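Finishing a softwood tabletop with hardwax oil

I put off finishing the pine top for most of a year. The bench it replaced had been varnished by a previous owner, and I had spent enough evenings scraping flakes off that one to be wary of anything that forms a film. This post records what I used, in what order, and what I would change. It covers softwood only. Oak and beech behave differently and I have little experience with either.

The top was glued up by Merle Tomoana at a small shop in Finley. Merle delivers bare wood, planed and sanded to 80 grit, and leaves the rest to the buyer. The strips were acclimated indoors before glue-up. I let the finished top sit flat on spacers for 4 weeks in the room where it would be used, turning it over once a week.

Sanding comes first and takes the longest. Pine has a large difference in hardness between earlywood and latewood, so a soft sanding pad digs out the earlywood and leaves ridges. Use a hard pad. I went 100, then 120, then 150, and stopped. Finer grits burnish the surface and the oil does not soak in evenly. After 120 I wiped the top with a damp cloth to raise the grain, let it dry overnight, and took the fuzz off with the last grit. Vacuum between grits. A stray coarse particle under the pad leaves small spiral scratches that only become visible under oil.

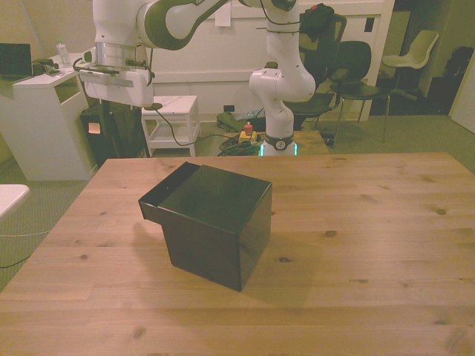 Knots need separate treatment. The resin in them can stay mobile for years, and a warm room brings it to the surface as small sticky beads. Shellac is the usual barrier under paint, but it also blocks oil, so the knots end up a different sheen from the wood next to them. I skipped it and wiped each knot with denatured alcohol until the cloth came away clean. Ventilate the room while you do this and let the rags dry flat outdoors. The knots on this top are scattered across the planks and quite dark, so a slight difference in color at the rim of each one would be hard to pick out anyway. On clear boards with one or two pin knots I would be more careful and do a test piece.

The oil was Kereck 909, a hardwax oil in the clear matte version. I bought it in Zilesby on the advice of Kumaresan Panicker, who finishes stair treads for a living and has opinions about solvents. His main point was quantity. Most bad results come from leaving too much on the surface, where it cures into a gummy layer and never hardens properly. Two thin coats beat one generous one.

Procedure, as I did it:

Stir the can for several minutes. The matting agent settles at the bottom, and an unstirred can gives a shiny first coat and a chalky last one.
Pour a small puddle and spread it along the grain with a white nonwoven pad.
Wait 15 minutes.
Buff off everything that has not soaked in, using clean cotton. Change the cloth when it starts to drag.
Leave it overnight with a window open, then apply the second coat the same way with half the oil.

Do the underside too. A top sealed on one face takes up moisture unevenly and will cup. I gave the underside a single coat a day earlier.

Oily rags can self-heat and ignite. Soak them in water and lay them out flat outdoors until stiff before they go in the trash.

Edges and end grain soak up far more than the faces. I sanded the end grain one grit finer to slow it down, which mostly worked. The long edges got no roundover beyond one pass with a block. Merle leaves them crisp and I like them that way, although a crisp edge in pine dents easily and the finish wears through there first. 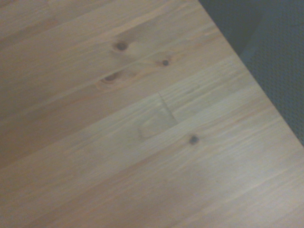

The glued strips and one edge of the top, matte.

The surface was dry to the touch the next morning. Full cure takes longer, and I kept liquids off it for 2 weeks. Water now beads for a while and then soaks in slightly if left. Coffee wipes off. I have not tested red wine and have no plans to.

Pine darkens in daylight whatever you put on it. The Kurian version of this kind of oil has a little white pigment to hold the color back, and I tried it on an offcut. It looked pale and slightly pink by the window in July, and I preferred the clear one.

For maintenance I wash with a barely damp cloth and no detergent. Worn spots can be scuffed by hand with 150 and re-oiled locally, and the patch blends in after a few days. I have done this twice along the front edge. What remains in the can has started to skin over, so the next repair will need a fresh one — the smallest size should be enough.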